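The stationery shop on Storkness Street is staying open after all

Monday, December 4, 2023

I had a whole sad post half written about this, so you can imagine how happy I was to throw it away on Saturday morning. Cillurer, the little paper and pen shop at the bottom of Storkness Street, is not closing at the end of December. The lease has been renewed for two years, the shutters are getting painted, and the handwritten "Everything Must Go" sign has come out of the window.

If you've walked past lately you'll know why we were all worried. The shop put that sign up the week before Thanksgiving, and the shelves along the left wall had been getting thinner for a while before that. I went in for envelopes and came out with envelopes, a desk blotter I don't need and a lump in my throat. The person at the register told me the new rent on offer was more than the shop could make in a good year, and it had not been a good year.

So what changed? Mostly, the bakery next door did. Hallgrímsson needs more room (have you seen that line on a Sunday?) and has agreed to take over the back half of Cillurer's space, the part that used to be the stockroom and the card printing corner. A wall goes up in January and the two businesses split the rent. The stationery side keeps the front door, the big window and the good light. The bakery gets a proper kitchen and, I'm told, a second oven, and I for one am not going to complain about the smell coming through the wall while I pick out birthday cards.

The other piece of it was the petition. It sat on the counter in a ring binder and I figured it had maybe a dozen names in it, mostly mine in different pens. It had 86! I signed on a page that was all people from the middle school, in six or seven colors of gel ink. The binder went to the landlord with a letter, and the shop says it helped – the landlord hadn't understood that anybody was still buying ink by the bottle in this town.

There are some changes you'll notice if you're a regular. Card printing is finished, since the press lived in the back and there's nowhere else to put it. If you have an order in already it will be honored, but you need to pick it up by the Saturday before Christmas. School supplies are being cut way down too, so no more calculators or lunch boxes. You can get those out at the shopping plaza for less anyway, and the shop knows it.

What's staying is the stuff people really come in for. Loose paper by the sheet, fountain pens, sealing wax, the drawers of nibs, the gift wrap on the big rolls. The repair service stays as well. I had an old Brino fixed there last spring, a pen I'd written off completely, and it has been in my bag every day since. They did it while I went for coffee.

The hours are going to be shorter. Starting in January the shop will be closed on Mondays and Tuesdays, and it will open at ten the rest of the week. For now the holiday hours are the same as always, with the late night on Thursday, and yes, there will be cider.

The classes are coming back too, and this is the bit I'm most excited about. They stopped when the back room filled up with boxes, but the plan is to run them at the front of the shop after closing, with folding tables. Bookbinding is first, then letter writing for kids (bring your own grandma to write to), then brush calligraphy in the spring. I took the bookbinding class years ago and made a very crooked notebook that I still love.

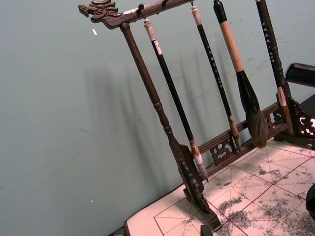
Reading time: 4 min

I'm hoping to get a place in the brush class this time. I have never held a calligraphy brush in my life and my regular handwriting looks like a grocery list written on a bus, so if you end up at the next table, please be kind. I've been looking at brush racks already, the dark carved ones with a dragon's head on the end, and I haven't learned a single stroke yet. That's how it always goes with me and hobbies.

Sign-up will be on paper, at the counter, beginning the first week the shop reopens after New Year's. There's no online form and I asked twice. Each class costs the same as it used to, and you pay when you put your name down. If you're on the old waiting list from before, your name carries over, but stop in and check that they can still read your phone number.

Gift certificates are good again, by the way. The shop quit taking them when the closing sign went up, and a few people got stuck with one. I know of one for $82 that's been sitting on a refrigerator door since summer, and its owner texted me in all capitals when I passed on the news. Any certificate with a shop stamp on the back will be accepted, however old it is.

The work on the wall should take two weeks, and the front of the shop will be closed for all of it. Hallgrímsson plans to keep selling bread through the side window while the builders are in, so bring a scarf if you're planning to wait. I'll post the reopening date when I have it. Until then the shop is open as usual, the half-price table by the door is still half price, and there's a good pile of the marbled paper left if you get there before I do.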